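Ticket: Guest bath, unit 94 – slow drain and damp backsplash joint
Property: Strazds Residence
Opened by: Uzma Baloch, front office
Assigned to: Bartosz Pawlak, maintenance
Priority: Normal
Status: Monitoring

Reported problem

Guest reports that the vanity sink takes several minutes to empty after shaving. Housekeeping also notes a damp line on the countertop along the backsplash, to the right of the faucet. No smell. Toilet and shower drain normally.

Log

08:40 – Baloch. Guest agrees to entry after 10:00. Asked housekeeping to leave the vanity as is until maintenance has been in.

10:15 – Pawlak. Filled basin to a hand's width below the rim and released. Emptied in 160 seconds. Same basin type in the unit next door empties in 18. Shower run at the same time made no difference, so the restriction is local to the sink branch.

10:30 – Pawlak. Pulled the drain stopper. Hair and soap residue on the stem, cleared by hand. Retest: 94 seconds. Better, still out of range.

10:50 – Pawlak. Removed P-trap. Trap half full of compacted residue and one cotton swab. Cleaned trap, brushed tailpiece, replaced both slip-joint washers. Retest: 15 seconds. No drip at either joint after three full basins.

11:20 – Pawlak. Damp line at backsplash. Wiped dry, laid paper towel along the joint, ran faucet for five minutes without touching the handle. Towel dry. Repeated while working the lever back and forth with wet hands. Towel wet on the right side. Water is coming off the user's hands and running to the joint. Supply lines and faucet base are dry from below.

11:35 – Pawlak. Caulk at the backsplash has a short gap where the damp line was. Cut out the old bead, cleaned with alcohol, applied clear silicone. Needs to cure overnight. Told housekeeping to keep the area dry and use no spray cleaner on the marble.

14:10 – Ankica Zupan, housekeeping. Vanity reset: soap by the sink, white dish beside it, wrapped packet to the right of the faucet. Mirror wiped.
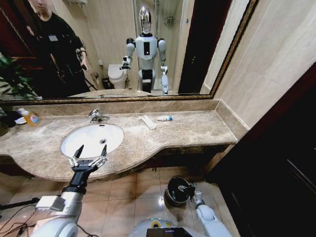 Follow-up

1. Recheck drain time after one week of normal use. Anything over 30 seconds, reopen this ticket.
2. Inspect the silicone bead before the next check-in – Pawlak.
3. Add stopper cleaning to the monthly list for all units on this riser – Zupan.
4. Reorder slip-joint washers. Two left in the cabinet.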